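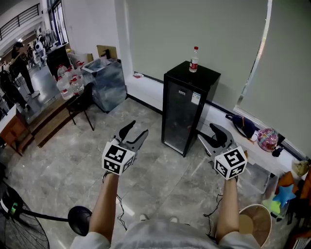
Cempaka Entili says that a basket without a lid is the only storage that people will really use. She wrote this to me after I published the first part of my interviews on shared rooms, and she added that lids are for things you want to forget. I took her sentence with me when I visited Rohani Sumampouw, and I read it to her before we had even sat down.

Rohani thought for a moment. "She is right for toys," she said. "For papers she is wrong. Papers in an open basket become a soup."

Rohani has looked after the ground floor room at Hutapea for four years. Before that she kept the stock room of a small furniture shop named Fornano, and she told me that the two jobs are less similar than I believed. In a stock room the things come in with a number and go out with a number. In a shared room the things come in under somebody's arm, they are put down for a minute, and then they live there.

I asked her where they live. She pointed to the window.

"Always the ledge," she said. "It is low, it is white, it is clean, and it is on the way. A person comes in with a bag, and the hand goes to the ledge by itself. I have never seen a bag go first to a hook."

There was a dark navy bag on the ledge, and near it something round in pink and purple, like a small ball. I asked if such things disturb her. She said that they did in the first January, when she tried to keep the ledge completely free. She walked past it several times a day and carried everything to a table in the corridor. The result was that people came to her desk to ask for their things, and she lost more time with the asking than she had won with the tidying.

Now she has a softer rule. What is on the ledge in the morning may stay until the evening. In the evening it goes down, to the clear box or to the round basket under the window, and the owner knows to look there first.

"The clear box was a good purchase," she said. "I had gray ones before, very nice ones, and people opened each of them, every time. With a clear one you look from the door and you see that your thing is in it, or it is not in it."

And the basket? She laughed and said that the basket was never bought by her. It has a white rim and it is of wicker, and she likes it more than the box, although she admits that small parts are not happy in wicker. They go between the weaving and they stay there until somebody turns it over. For a blue star or another toy of that size it is very good. A child can reach it without help and, more important for her, a child can fill it without help.

I wanted to know about the toys on the floor, for example the star, which lay below the ledge with some other colored things. Is this not exactly what the basket is for?

"Yes," Rohani said, "and at six o'clock they will be in it. I do not run after toys at eleven in the morning. I did this when I was younger. You put away the orange one, and the child comes back and looks for the orange one. Then you have a sad child and also an untidy floor, and you made both."

We spoke for a long time about the floor. It is tiled, in a gray marble pattern, and Rohani has strong opinions on it. She says a patterned tile forgives a little dust but it hides small objects very badly for her purpose: a gray screw or a clear bead disappears there, and she finds it later with her shoe. She sweeps toward the window and never toward the door. When I asked for the reason, she said her mother did it in that direction.

The water is the other large subject. The big jugs with the red caps stand together on the dark table, next to the glass-topped display case, and for some time this was a point of disagreement. One group wanted them on the floor, where nobody must lift them high. Rohani wanted them on the table. A full jug weighs 18 kilos, by her own scale, and she finds it easier to move it from a table onto a trolley than to bend for it. She won, but she had to promise that she would never put them on the display case, even for a moment. "Glass on top," she said, and made a face. "I would not do it also without the promise."

She is less strict with single bottles. One was standing on top of the black cabinet with the glass door, also with a red cap. I asked if it should be inside the cabinet, and she answered that a bottle on top of something is a bottle that somebody will come back for, so she gives it one day. After that it goes to the plants.

The cardboard box behind the jugs I noticed only when I was getting up. Rohani saw that I looked at it. Cardboard is her weak point, she said. She keeps boxes in case they are needed, and they are needed perhaps once in a year. At Fornano she once counted 92 empty boxes in the stock room, all kept by herself, and her manager asked her very politely if she was planning to move the shop. She now permits herself seven, and folds them flat when she can.

Before I left I asked what she would buy if there was money for one thing. I expected to hear about shelves, as most people in this series asked for shelves. Rohani wants a bench. It should be low and narrow, to stand below the ledge, with open places for the box and the basket underneath. She has seen a model in the Plandetti catalog that is nearly right, but it is deeper than she wants and it would take away space from the children.

"Then they would put the bags on the bench," I said.

"Of course," she said. "And I would have the ledge for my geraniums."

I have sent her answer about papers and soup to Cempaka Entili, who would like it to be known that she was speaking only about toys and scarves. The next interview will be about the kitchen at Orkent, where the question of lids is also not solved.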